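Undevance shared workshop, bench and gripper check
Build: Bellow hand grippers, pair
Checked by: Noura Ghanem
Date: 05/02/2020

Mark each line OK, FIX or N/A. Comments go under the line they belong to.

1. Bench frame and top
Frame bolts tight: OK
Top does not rock when leaned on: OK
Foam board lies flat: OK
Comment: board is marked and scuffed. Still usable. Wipe it down before the next long run and turn it over in September.

2. Grippers, left and right
Fingers open and close freely: OK
Finger pad screws tight: FIX
Comment: right gripper, upper screw was a quarter turn slack. Done up by hand, needs thread lock. The Pesonen screws are in drawer 110.
Top bracket tight: OK

Both grippers over the foam board, with the oval tray at the back.

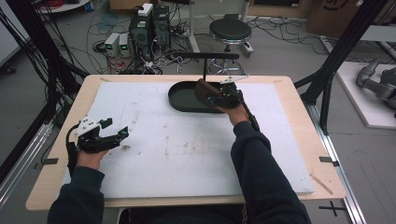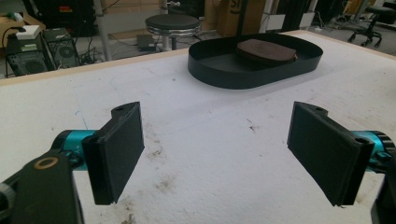
3. Cables
No splits or flat spots in the sleeve: OK
Enough slack at full reach: OK
Plugs seated at both ends: OK
Comment: cycle counter read 3787 at the start of this check. Last cable change was at 274, so put a new pair on the Remow order.

4. Power and floor
Supplies switched off before plugs are pulled: OK
Floor cables clear of the walking side: FIX
Comment: too many leads on the floor by the computers. Tie them back and lay a cover strip where people step across. I caught a foot on one in September and would like it sorted this time.
Power strips off the floor: FIX
Comment: get two wall clips.

5. People
Sleeves close at the wrist, no rings: OK
Second person in the workshop while power is on: OK
First aid box stocked: FIX
Comment: short of small plasters.

Items marked FIX to be closed before the grippers are used again, except the plasters, which I will bring in myself. Initial each one in the bench book, page 89.

N. Ghanem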